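The Trust Number

I got the job at Grilitz in July, mostly because I can talk to strangers on the phone without sounding like I want something. They run surveys. You've probably hung up on us. The big one, the one that pays for the coffee and the carpet, is the yearly trust survey for the town of Berkau, where we ask people how much they believe the mayor's office, the paper, the bank and each other.

I worked it from home, at the top of a tall apartment building, with a headset that pinched my left ear.
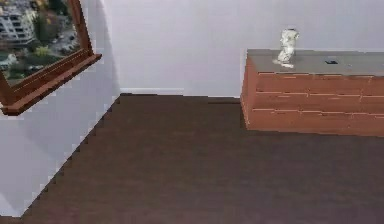
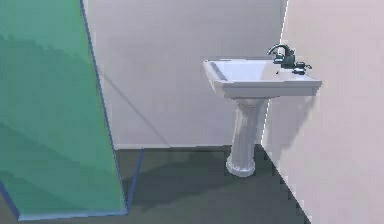 We needed 800 finished calls. By the second week I had done 336 of them myself, and I was proud of that in the way you get proud of something that is slowly making you a worse person. I had the script in my bones. On a scale from one to ten, where one means you don't trust them at all and ten means you trust them completely, how much do you trust the people who run your town?

Most people said three. Some said two and then apologized to me for it, as if I was the mayor's niece. One man said eleven and laughed so hard he had to put the phone down and come back.

Then, just before nine one evening, I got a woman who wouldn't give me a number at all.

"Trust them to do what?" she said.

I told her I could only read the question as written. (We really can't help. They listen in.)

"Well, read it again, then."

I read it again.

"I trust them to fix the bridge," she said. "I don't trust them to tell me what it cost. I trust the fellow at the water office because he came out in the snow. I wouldn't trust his boss with a sandwich. So what's that, a five?"

I said I couldn't suggest an answer.

"And who are you with?"

"Grilitz, ma'am."

"And who's paying Grilitz?"

Now, there's a line for that too. The line is that the study is paid for by a group of local partners, and their names will be made public when the results come out. I had said it a hundred times and never once listened to it. The main partner was Jostau, the company that builds half of what gets built in Berkau and would very much like to build the other half. Everybody in our group chat knew it. Last year the survey found that people trusted business more than they trusted the town, and Jostau put that on the side of a bus.

I said the line. I heard myself say it, in my nice phone voice, and there was this long quiet on the other end – I could hear a clock or maybe a faucet.

"That's all right, honey," she said. "Put me down for whatever you need."

And I should have coded it as a refusal. That's the rule. What I did was sit there with the little arrow over the five, and then over the three, and then I told her. I said it was Jostau. I said they were going to find out that people liked them, because the question about business came right after the question about taxes, and it always would. It took me maybe ten seconds, and my heart was going like I'd robbed a store.

She thought about it.

"Nine," she said.

"I'm sorry?"

"For Jostau. They put in my sister's kitchen and it's a lovely kitchen. Town gets a four." Then she wanted to know if there was a question about the paper, and I said there was, and she said good, she'd been saving up for that one.

We went through all 14 questions. She had something to say about every single one, and I typed every bit of it into the comments box until the box stopped taking letters. Her call number was 367 on the sheet. I remember it because I waited all the next day for my supervisor to bring it up.

The message came at four in the afternoon. It said my calls were running long and would I please keep an eye on that.

The results came out in the fall. They presented them at Nic Giolla, the place down by the river with the good bread, and those of us who had done the calling got to stand at the back and eat. Trust in business was up. Trust in the town was down a little. A man from Jostau clapped before the chart had finished loading.

I stood there with my plate, looking at the tall bar and the short bar, trying to work out which sliver of each one was hers. Then they brought out more bread, and I went and got some before the partners did.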